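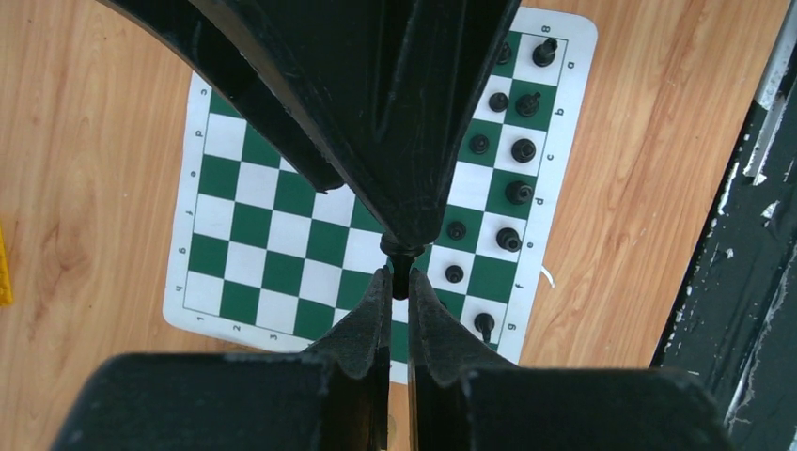 Figure 1. View of the wrist camera over the board. The gripper hides the square f8 and a part of the row of black pawns.

Lecture 2. Learning to place pieces with partial view

In the first lecture we treated the board as fully known. Today we drop this assumption. The wrist camera moves together with the gripper, so the fingers always cover a part of the board. Which squares are covered depends on the pose of the arm. In Figure 1 the rook, knight, bishop, queen and king can be seen at the lettered border, and also the knight on the g-file, but the camera gives us no information about f8.

2.1 The problem

Let s be the state of the board and o the picture from the camera. A policy which uses only the last picture must guess the hidden squares. We call this the memoryless policy. In the Cliten experiments it was trained with 300 demonstrations. Its typical error was to release a piece over a square which was already occupied, when this square was covered during the last part of the movement.

2.2 The mask method

The method of the Asum group has two steps. First, we compute a mask of the gripper from the joint angles and the known shape of the fingers. Pixels under the mask are marked as "unknown" and they are not used for updating the map. Second, the policy keeps a small map of the board, with one value for each square. A square is updated only when it is visible. For a hidden square we keep the old value and let its confidence decrease slowly.

Please note that a square which is hidden and a square which is empty are two different cases. Many students mix them in the first exercise. In Figure 1 the centre of the board is partly behind the fingers, so only the squares outside the mask may be marked as empty.

2.3 Result

With the same 300 demonstrations, the mask method made 14 wrong placements in 3,000 trials. The Oláh variant, which learns the mask from data, gave a similar result but needed longer training. We will derive its loss function in the next lecture.

Homework

Write the update rule for one square when the confidence falls below the threshold. Then read the Zoretti notes, chapter 2, up to the part on camera calibration. Hand in your solution before the exercise class, on paper or by e-mail.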